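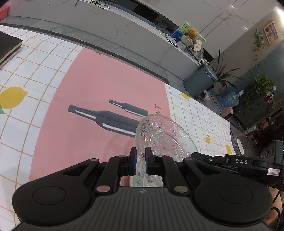
The Trundora Fruit Dessert Cards: Read Me First

Welcome, and thank you for stopping to read this before opening the files (I never do it myself, so I'm impressed). The Trundora cards are 1000 home recipes for fruit desserts, typed up from handwritten index cards and put into one plain table that anybody can search, sort, print or cook from. There are cobblers and crisps, a great many gelatin salads, trifles, baked apples, and a whole shoebox full of lemon things. Most came from the Fahmy family kitchen, and the rest were lent by neighbors once word got out that I was typing.

What is in the folder

cards.csv - the main table, one row per recipe card
ingredients.csv - one row per ingredient line, tied back to the card by card_id
serving_notes.txt - remarks about dishes, bowls and setting out, copied from the backs of cards
spelling.txt - the list of old and homemade spellings I kept, with the usual spelling beside each

Columns in cards.csv

card_id: a plain number, in the order the cards came out of the boxes. It has no other meaning.
title: exactly as written, including "Aunt's Good One" and "The Other Lemon."
fruit: the main fruit in everyday words. If a card uses several, the first one named on the card goes here.
kind: one of 29 groups, such as pie, fool, crisp, trifle, chilled salad.
method: the full instructions, with line breaks taken out.
serves: blank if the card doesn't say. Please don't read a blank as one.
dish: what the writer said to serve it in, in her or his own words.
typist: EC or RL.

The dish column turned out to be my favorite, and I could go on about it far too long. People who wouldn't write down an oven temperature to save their lives will tell you very firmly that the peach fool goes in the glass bowl and the plum slices go on a flat plate with a rim, so the juice stays put. I've left all of that wording alone. "The good glass" shows up over and over, and I'm sorry to say you will have to decide for yourself what it means in any given house.

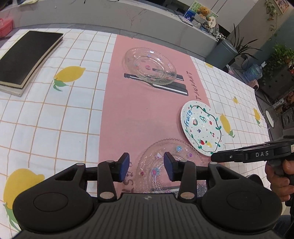
Clear scalloped glass plate with flowers and a cherry, on a pink runner.

How the typing was done

Roy Lightfoot and I split the boxes between us and typed straight into Gomineo, a simple form program that saves each card as you go. When one of us finished a box, the other read every card back against the typing. Where we couldn't agree on a word, we typed our best guess and put a question mark in square brackets right after it. You will find 36 cards with at least one of these, and if you can read "a small [scald?] of cream" any better than we could, do write.

Amounts are as written. We didn't turn cups into grams, or guess at the size of a "small can." In ingredients.csv there's a column called amount_plain, where simple fractions are changed to decimals, and that's the only tidying we allowed ourselves.

Things to watch for

Some recipes appear more than once, copied from one card to another with little changes along the way. We kept them all. I love seeing the sugar creep up.

Two canning cards were taken out and are not in the count. The instructions looked unsafe to both of us, and I didn't want them traveling around under our names. For the same reason, please check any card that uses raw egg against up-to-date advice before serving it to anyone.

Names of living people were shortened to a first initial, except where the family asked us to leave them in.

Using the cards

Cook from them, print them, put them in your church or school cookbook, count the lemons if that's your idea of a good evening. All we ask is that you mention the Trundora cards somewhere and keep the writers' titles as they are. Corrections are very welcome; send the card_id, the line as it stands and the line as you think it should be.

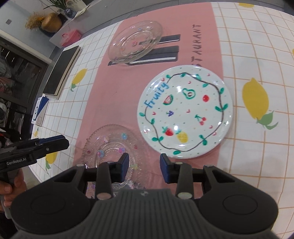 FALUM, November 2019

Changes in version 2: the last of the lemon shoebox is in, along with the serving notes, which were missing entirely from the April version. The fruit column now says "mixed" only when the card itself does. Roy also went back through the chilled salads and fixed the places where "gelatin" had been typed three different ways by the same person (me).

Still to do: the loose cards from the back of the Fahmy pantry drawer, and a proper index by season.

Emlyn Cadwaladr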